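Workshop notebook, Rankin Studio
November 3, 2018

Backdrop and location prep for the Stelletti engagement booking

Gregor Strachan and I went through the shot list this morning. The couple want half the set outdoors by the river and half indoors against a plain ground. Pao-chu Au is shooting, Hamish Baird on lights. My part is cloth, stands and colour checks.

Backdrop cloth
The Hilero muslin came off the roll with a crease every fold. Steamed from the back, top to bottom, cloth under light tension on the crossbar. The deep creases near the hem needed a second pass. Do not iron this one — the last piece took a shine along the seam and it showed in every frame with a side light.

Small cloths and wraps go through the machine before a booking, cold, no softener. Softener leaves a film that makes the dye patchy under flash.
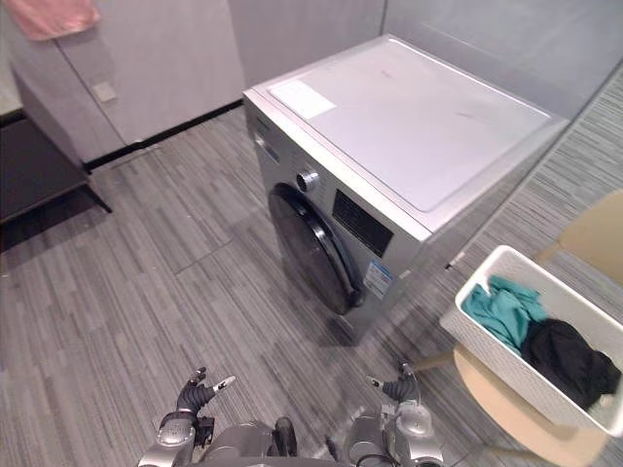
Front loader, display dark.

Colour checks
Grey card shot at the subject position, then again one pace back. With the key light alone the muslin reads slightly warm. With the window blind up it goes cool on the left third and no single white balance will fix both. Blind stays down for the indoor half.

Key at 3000 K gives the look they asked for, but it will not match the riverside frames if both go on the same album spread. Archie Cowie suggests gelling the key for the second indoor set and leaving the first one warm. Agreed, to be tested.

Stands
One crossbar joint slips under the full weight of the muslin. Tightened, held for 30 minutes, then dropped by a finger's width. Swapped for the joint from the Prilia kit, which is heavier but has a proper pin. Old joint tagged and put on the bench. Sandbags on both feet, none on the middle support.

Outdoor half
Walked the river path with a meter at the time they have booked. The steps are in full shade by then and the railings still have sun behind them. Backlit at the railings with a reflector low on the near side looks workable. Hamish wants a small flash as fill; I would keep it as a spare, as the path is narrow and people come past on bikes.

Change of clothes between the halves: allow ten minutes more than the schedule shows. Fraser MacRitchie has the van and can park at the upper gate, not the lower one.

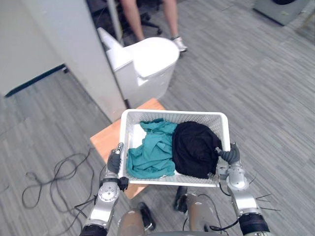
To do
Order gel, one sheet, and a spare pin for the Prilia joint.
Repeat the grey card test with the gelled key, same positions.
Ask Pao-chu which lens she wants for the steps. At 300 mm there is no room to stand back without going on to the grass.
Confirm with Gregor whether the December booking needs the same muslin. If so it stays up on the bar and does not get folded again.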